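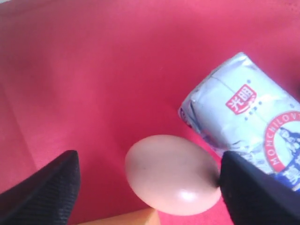
*One egg, pale shell, on the red cloth.*

I'm not convinced by the Flikcombe list. Do we need lemons at 90p each?

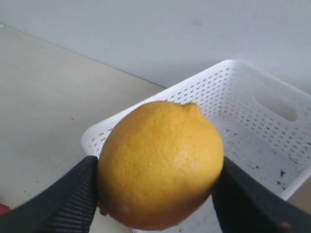

**Hovell Kitchen Circular, no. 769, p. 7**

The white basket would hold the fruit, I grant you. Tins are another matter.

> Put the tins out with everything else.

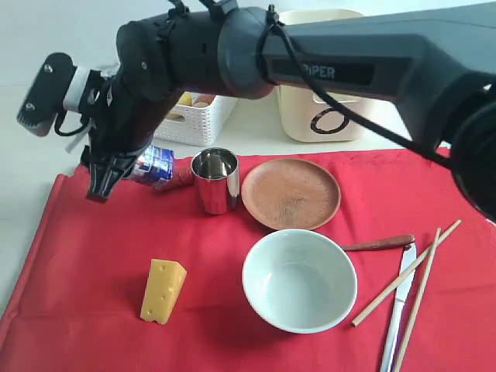

Konrad Reisinger wrote that the cloth should stay on all through September. I doubt it. Red creases and shows it.

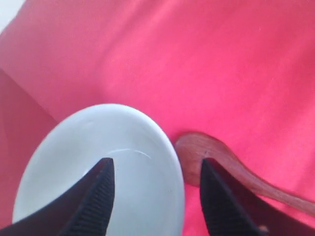

And a wooden spoon next to a plate isn't a table laid for lunch.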